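Kimstead Sourdough Notes, March 2020

Hello and welcome! This is a collection of 2,600 starter feeding records kept by home bakers, and I've tidied it up as best I can – mostly on Sunday evenings while my own loaves were proofing.

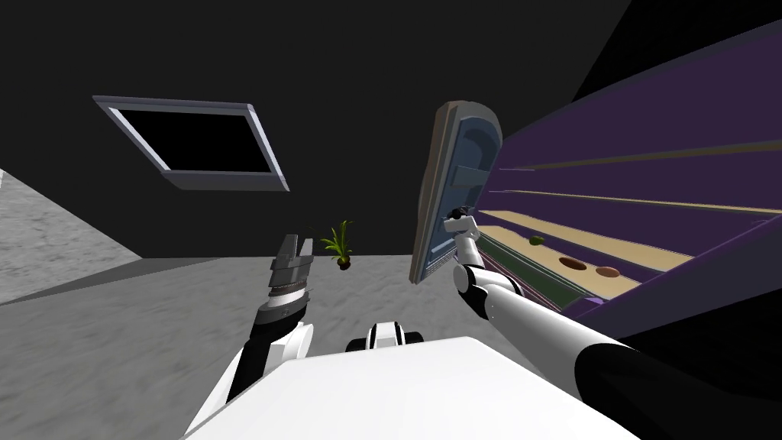

Each row gives the flour, the water, the room temperature in Fahrenheit and the hours until the starter peaked. Rye and whole wheat are listed separately, and anything blended goes under "mixed" (sorry, spelt fans). Water is a percentage of flour weight, so 80 means 80 percent. 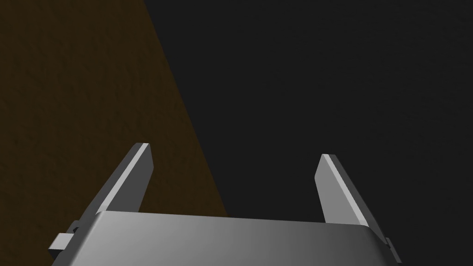

Gripper with two flat fingers, simulated view.

Blank peak times mean the baker fell asleep or forgot, so please don't read them as zero. Corrections are very welcome – send them to Akash Sachdeva.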